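Looking After a Record Collection at Home
August 28, 2019
By the Household Desk

Most records that come to grief do so at home, on a shelf that was wrong for them or under a stylus that should have been replaced. The jobs below need little equipment and can be done on a kitchen table.

Storing

Stand records upright. A stack lying flat puts the weight of the whole pile on the bottom few, and after a summer or two they will have ring wear on the covers and perhaps a dish warp in the vinyl. Upright means straight up and down. Records leaning at an angle will warp too, only more slowly.

Pack each section of shelf so that you can pull out one record without dragging its neighbors along. If you need two hands, it is too tight. If the row slumps when you take one out, put in a divider or a bookend.

Vinyl is heavy. A full cube of LPs can bow a cheap shelf within a year, so check what the maker says it will carry, and screw tall units to a stud. I used Skora cubes for a long time and the backs came loose until I replaced the pins with small screws.

Keep the shelf away from radiators, heating vents and any window that gets afternoon sun. A basement is fine if it is dry. If cardboard boxes go soft down there in November, the covers will go soft as well. A small dehumidifier costs less than one good box set.

Soft furnishings shed. Throws, blankets and anything with a fringe should be kept off the turntable lid and away from the open end of the shelf, and shaken outdoors when they need it. Lint finds its way into sleeves and from there to the stylus.
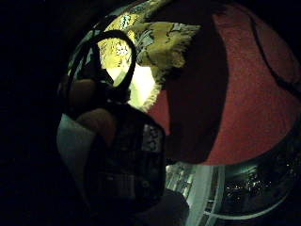
Red fabric and a fringed, patterned piece in yellow-green.

Sleeves

Throw out paper inner sleeves once they have split. Replace them with poly-lined ones, and slide the record in with the opening facing up inside the jacket so dust can't fall straight in. If the original inner has lyrics or artwork, keep it in the jacket behind the new one.

Outer sleeves are worth it for anything you handle often. Buy the thinner kind. The thick ones look nice but a full shelf of them takes up noticeably more room, and some brands turn cloudy. Divolden outers have stayed clear for me. Avoid soft PVC sleeves altogether, as they can leave a haze on the vinyl that doesn't come off.

Dry cleaning before each play

Use a carbon fiber brush. Let the record turn, rest the tips of the bristles lightly in the grooves for a couple of rotations, then sweep slowly toward the outer edge. Don't press. Clean the brush by flicking it against its own guard, never with your fingers.

Brush the stylus from back to front only. Side to side can bend the cantilever, and a new cartridge is a lot more trouble than a dirty one.

Wet cleaning

Secondhand records nearly always need this once. You want distilled water, a drop of plain dish soap with no lotion or scent in it, and two clean microfiber cloths.

Lay the record on a folded towel. Dampen the first cloth with the soapy water and wipe along the grooves, following the curve, keeping well clear of the label. Wipe again with plain distilled water to take the soap off. Pat with the second cloth and stand the record in a clean dish rack for 20 minutes, longer in humid weather. It must be fully dry before it goes in a sleeve.

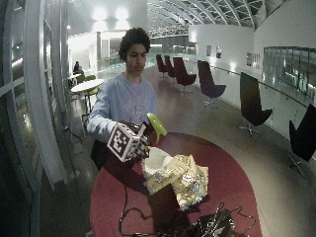

Tap water leaves minerals behind, and you will hear them as a light crackle. Rubbing alcohol is sometimes recommended, but don't use it on old 78s made of shellac. It will ruin the surface.

For mold, take the record outside before you brush it. Throw the inner sleeve away and wipe the jacket with a dry cloth. If the jacket still smells, leave it standing open in a box with baking soda in a dish beside it, and give it a week.

Sticker residue

Old price stickers on a laminated cover will usually lift with a hair dryer on low. Warm the sticker, pick up one corner and peel slowly. Take the record out of the jacket first. On unlaminated card, leave the sticker alone. You will take the print off with it.

Flattening a warp

Mild warps often play without trouble. For worse ones, put the record in a clean inner sleeve between two sheets of plate glass, set a few heavy books on top and leave it in a room at normal temperature for several weeks. I don't recommend the oven method, at any setting.

Keeping a list

Write down what you own, with the label and catalog number, and keep a copy somewhere other than the house. A plain spreadsheet will do. Insurers will ask for it after a leak or a fire, and it stops you from buying the same album twice.

Comments (4)

Lloyd
Agree on the poly-lined sleeves. I have 3,066 LPs and did the whole lot over one winter. Buy them by the case.

groovewidth
What about wood glue? I've done 5 records with it and they came up very quiet. You do have to get it all off in one sheet.

Cevov
Plate glass worked on one of mine and did nothing for another. Both were in there the same length of time.

tonearm_tess
Would add: check the felt mat. Mine was holding more dust than the records were. I use a strip of packing tape on it now and then.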